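Drukum releases Kodby, a set of simulated tabletop demonstrations for training robot arms

14 December 2025

Drukum has released Kodby, a collection of recorded demonstrations for systems that learn handling tasks from examples. All of the material was produced in simulation. The first version covers picking up, moving and setting down small household items on kitchen worktops, using a single arm with a two-finger gripper.

Kodby contains 65 tasks. Each task was recorded 200 times, with the starting positions of the items changed between recordings. A recording consists of the image stream from a camera mounted near the gripper, the joint positions of the arm, the opening of the gripper, and a one-sentence instruction in English. Image and joint data carry a shared time stamp and are stored at 10 samples per second.

The demonstrations were made by operators who steered the simulated arm with a hand controller. No scripted motion was used. Operators were asked to complete each task at a steady pace and to leave corrections in place, so a recording may include a missed first approach followed by a second one. Recordings in which the task was not completed are kept in a separate folder and marked as such. They are not counted in the figures above.

The layouts mix items that a kitchen would normally hold with items that it would not. A learning system trained only on cutlery and crockery tends to treat every object on a worktop as one of the two, and the added items are meant to reduce this effect. Worktop surfaces were chosen on the same basis. Plain surfaces make an object's outline easy to find, while veined stone and grained wood place many competing lines next to it.
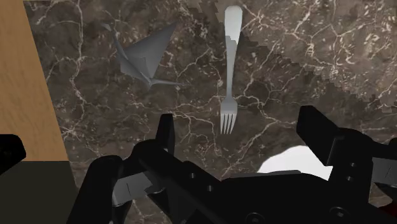 Lighting, surface texture and camera angle are set separately from the motion data. A demonstration can therefore be rendered again on a different worktop without the operator repeating it. Drukum supplies the original rendering of every recording together with the settings needed to produce further versions. The rendering tool, Parkar, is included in the download and runs on a single desktop graphics card.

"Most of the work went into the instructions and the checking," said Svenja Görtz, who leads data collection at Drukum. "An operator can record a task fairly quickly. Deciding whether the sentence matches what the arm did takes longer, and we had each one read by a second person who had not made the recording."

Where the two readers disagreed on an instruction, it was rewritten or the recording was withdrawn. The withdrawn material is not part of the release. A log of rewritten instructions is supplied with both the old and the new wording.

Several limits apply to this version. Cloth, liquids and food are not included. Paper items are treated as rigid bodies and do not bend when gripped. Contact between the fingers and thin metal objects lying flat is simplified, and results on such objects should be checked on a physical arm before they are relied on. Some surface textures show visible steps where two patterns meet; these have been left as they are and are listed in the notes.

The complete download is 800 gigabytes. It can also be fetched task by task. Files are arranged by task, then by recording, and each folder holds a plain text sheet giving the items used, the surface and the gripper settings.

Kodby is free for research and teaching. Commercial use requires a licence, which is handled by Drukum's distribution partner, Lindqvist. Existing Parkar licence holders may use the data under their current terms.

Corrections to instructions or labels may be sent through the form on the Kodby download page. Accepted corrections will be published as a separate file, and the original recordings will keep their present numbering.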